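Jorwood 刑事手続文書コーパス データカード

概要

Jorwood 刑事手続文書コーパス(以下「本コーパス」)は、刑事事件の初期段階で作成される書面を対象とした日本語の文書データセットである。勾留に対する準抗告申立書、保釈請求書、接見等禁止の一部解除申請書、示談書のひな型、ならびに一般向けの手続案内文を収録する。実在の事件記録は含まない。収録文書はすべて、弁護士資格を有する執筆者が架空の事案設定に基づいて起案し、別の有資格者が校閲したものである。

本コーパスの作成および保守は Jorwood 法務資料室が行う。書式の統一と配布用ファイルの生成には、同室で管理する変換ツール Kotard を使用している。

収録内容

文書数は800件で、6種の文書類型に分かれる。類型は次のとおりである。

準抗告申立書
保釈請求書
接見等禁止一部解除申請書
示談書および宥恕文言を含む合意書
意見書(検察官宛て、終局処分に関するもの)
一般向け手続案内文

類型ごとの件数には偏りがある。保釈請求書が最も多く、意見書が最も少ない。類型別の評価を行う場合には、付属の分割表に従い、件数の少ない類型を単独で学習用と評価用に再分割しないこと。

ファイル形式

本文は UTF-8 のプレーンテキスト、付随情報は JSON 形式で提供する。1文書につき本文ファイルと付随情報ファイルが各1点あり、ファイル名の先頭にある文書番号で対応づけられる。付随情報の項目は28項目である。主なものを以下に記す。

doc_id 文書番号
doc_type 文書類型
stage 手続段階(逮捕後、勾留中、起訴後など)
charge_group 罪名区分
relief 申立ての趣旨の要約
law_basis 本文で引用した条文
revision 改訂番号

charge_group は、暴行・傷害、窃盗、詐欺、薬物、交通、その他に区分する。複数の罪名が設定された事案では、本文の冒頭に記載した罪名の区分を採用している。law_basis には条番号のみを記録し、条文の本文は収録しない。

作成の手順

事案設定は、執筆者があらかじめ設定票に記入し、校閲者の確認を経て確定した。設定票には、被疑者または被告人の生活状況、身元引受人の有無、被害弁償の状況、罪証隠滅および逃亡のおそれに関する事情を記載する。執筆者は設定票の範囲内で起案し、設定票にない事情を本文に加えることは認めていない。

校閲では、条文引用の正確性、申立ての趣旨と理由の対応、敬称および宛名の表記を確認した。校閲者が修正を求めた文書は執筆者に差し戻し、再提出後に改訂番号を付与した。差し戻し前の版は配布物に含めていない。

氏名、住所、勤務先、事件番号は、本文中ではすべて記号に置き換えている。置換は Kotard による自動処理の後、目視で点検した。事案設定は架空であるが、利用者が実在の人物と誤認することを避けるため、この方針を全文書に適用する。

想定する用途

文書類型の分類、申立理由の抽出、要約、書式の検査に関する研究を想定する。法学教育において、書面の構成を比較する教材として利用することもできる。

次の用途には使用しないこと。

個別の事件についての法的助言
勾留、保釈または量刑の結果の予測
裁判所または捜査機関に提出する書面の自動生成
個人の再犯可能性の評価

本コーパスには裁判所の判断が含まれていない。保釈請求書の理由欄に特定の事情が多く現れることは、当該事情が実務上認められやすいことを意味しない。

制約および既知の問題

示談書の類型では、暴行・傷害の事案が大半を占める。薬物事案は被害者との合意になじまないため、同類型には収録していない。この偏りにより、罪名区分と文書類型との間に強い相関が生じている。

一般向け手続案内文は、読み手を被疑者の家族と想定して書かれており、他の5類型とは文体が異なる。文長や語彙の統計を全体で算出する際は、この類型を分けて扱うことが望ましい。

旧版で law_basis が空欄となっていた15件については、現行版で補完した。旧版による実験結果と比較する場合は、使用した版を明記すること。
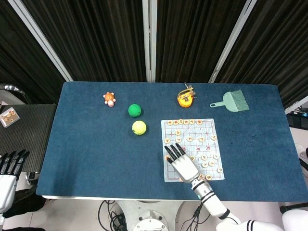 法改正への対応は版の更新時に行う。更新までの間、本文中の条文引用が現行法と一致しないことがある。利用者は、引用条文を必ず現行の法令で確認しなければならない。保釈および身体拘束に関する規定を扱う研究では、特に注意を要する。

利用条件

本コーパスは、研究および教育を目的とする利用に限り、無償で提供する。利用を希望する機関は、所定の利用申請書を Jorwood 法務資料室に提出し、承認を受けるものとする。承認は機関単位で行い、承認を受けた機関に所属しない者への再配布は認めない。

研究成果を公表する場合は、データセットの名称および版を記載すること。本文の一部を論文等に引用することは差し支えないが、文書全体の転載には事前の許諾を要する。学習済みモデルを公開する場合は、前記の使用しない用途をモデルの説明文書にも記載すること。

保守および連絡

改訂は毎年4月に行う。誤記、条文引用の誤り、置換漏れを発見した場合は、文書番号、該当箇所および使用した版を添えて、配布ページの報告用フォームから連絡されたい。置換漏れに関する報告は優先して処理し、必要に応じて該当文書の配布を停止する。

配布を停止した文書の番号は変更履歴に記載する。欠番となった文書番号を別の文書に再利用することはない。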